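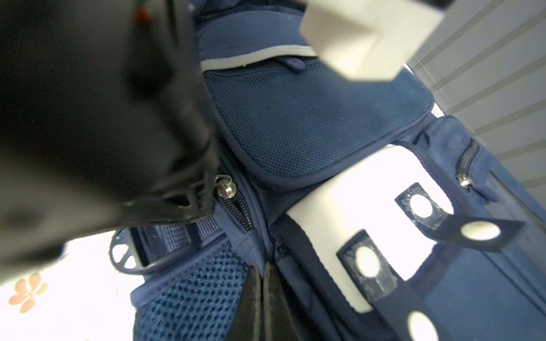
Section 6. Running the Backpack Demonstration for Visitors

6.1 Before the doors open

The backpack demonstration is the most requested item at the Lunedow open day, mostly because everyone over the age of five has opinions about how to handle a backpack. Allow one operator at the booth and one host in front of it. Do not combine the two jobs. We tried it in October and the operator spent the afternoon giving directions to the restrooms.

1. Switch on both arms from the Basen power box and wait for the green indicator on each. If only one comes on, switch off, count to ten, and start again.

2. Check that the floor mat lies flat from wall to wall. The flowers on it were chosen by a previous team and are not up for discussion with visitors.

3. Lay the backpack on its back in the middle of the mat, top handle toward the back wall, front pocket facing up. A slight angle is fine. Visitors distrust a bag that is too straight.

4. Pull the cable conduits gently by hand to see that they swing free over the mat. They should follow the arms without dragging on the bag.

5. Load the routine named VISIT 2 on the booth computer. VISIT 1 is still in the menu. Leave it there and leave it alone.

Note: The demo backpack must be empty. Please take this literally. A sandwich counts as contents.

6.2 Starting the routine

1. Ask the host to bring the group up to the floor line. Nobody crosses the line, including people who say they work with robots.

2. Press START once. The arms take a moment to think. Pressing START again does not hurry them and does reset the counter.

3. Watch the left arm as it closes on the top of the bag near the handle. This grip holds the bag still for everything that follows, so it is worth being fussy about.

4. Let the right arm come in on its own and do its share.
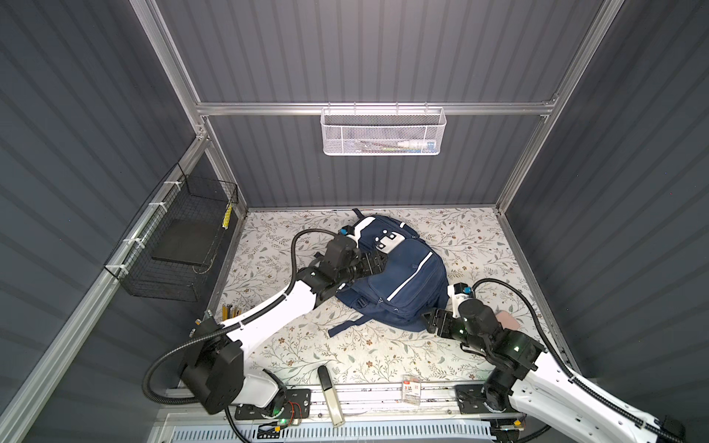

5. If the left grip slips, press HOLD, wait for both arms to stop, and press RETRY. Two retries per group is the limit. After that, thank everyone for coming and let the host talk about Bostdale, where there is a much larger hall and better coffee.

6. When the routine ends, press HOME and keep your hands out of the booth until both arms are parked.

CAUTION: The gripper fingers are narrow and will close on anything that fits between them. They do not know the difference between a zipper pull and a lanyard. Take off your visitor badge before you lean in, even after parking.

CAUTION: Press the red stop button if anyone reaches over the side wall. Apologize afterward. The button works in that order only.

6.3 Zippers, straps, and mesh

Zippers are what people come to see and what goes wrong. A slider is small, shiny, and often turned the wrong way, and the wrist camera shows it to you at a magnification that makes every crease look like a canyon. Use the wrist view for the grip and the booth view for everything else — switching back and forth more than that makes operators seasick.

1. Close all zippers fully before each group.

2. Keep loose straps clear of the zippers. They may trail across the mat.

3. Smooth any folded fabric near the sliders with your palm, arms parked.

Note: Coarse mesh catches fingertips, both kinds. If a gripper snags, do not pull the bag. Press HOLD, then OPEN, and lift the mesh off.

6.4 What to tell people

The Vukadinović controller keeps a tally, and visitors like a number. At the last reset it stood at 1,849 completed runs, with 146 stopped by an operator. Read both figures aloud. Hosts who give only the first one get asked for the second one anyway, usually by a child.

The finger pads are due for a change at 3,000 runs. Do not promise to do this in front of an audience.

If asked whether the robot will be sold for home use, say that you are the person who presses START.

6.5 Closing down

1. Press HOME, then POWER OFF, and wait for the green indicators to go out.

2. Wipe the finger pads with a dry cloth.

3. Write the run count in the booth log, with the number of stops beside it. "A few" is not a number.

4. Take the backpack out of the booth and hang it on the hook marked DEMO. It has gone home with a visitor once already.

Section last revised June 10, 2026.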